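Trolier Sourdough Starter Questions

Since the starter pages went up we've had so many good questions, and we love getting them! These are the ones that come up most. If yours isn't answered, send it through the contact form and it may end up on the next version of this page.

How old does my starter need to be before I bake with it?
Give it at least 7 days of regular feeding, and 9 if your kitchen is on the cool side. You want to see it double after a feeding two days in a row. Bubbles on day three are exciting, but they come from early bacteria and they usually fade. Keep feeding through the quiet spell, it picks up again.

What flour should I use?
Any unbleached all-purpose will do the job. We add a spoonful of whole rye at each feeding and the difference is wonderful — more bubbles, a deeper smell, and a much livelier dough. Bread flour is fine too.

Can I keep it in the fridge?
Yes, please do! Once it's strong, a weekly feeding is plenty. Take it out the night before you bake, feed it, and feed it again in the morning.

There's gray liquid on top. Is it ruined?
No, it's just hungry. Pour the liquid off or stir it back in if you like a tangier loaf, then feed as usual. Pink or orange streaks or fuzzy mold are a different story. Throw that one out, scrub the jar and start fresh.

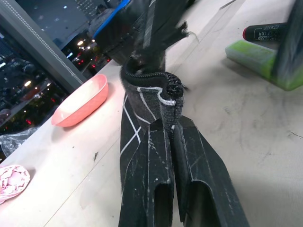
Do I have to throw away the discard?
Not at all, and this is our favorite question. Discard makes crackers, pancakes, waffles and the best onion fritters we've ever eaten. Keep it in a covered jar in the fridge and use it within the week.

Why is my loaf so flat?
Most flat loaves are underproofed or made with a starter that was past its peak. Try mixing your dough while the starter is still domed on top. If the dough spreads out the minute you shape it, it may have gone too long, so cut the first rise by 30 minutes next time and see what changes.

Can I use tap water?
Usually. If yours smells strongly of chlorine, use filtered.

Does the Noiphan loaf recipe work with a dried starter?
It does, once the starter is fully awake. Ours took four feedings. The Irnov rye is a little fussier — give it a few extra feedings first.

Page updated January 11, 2019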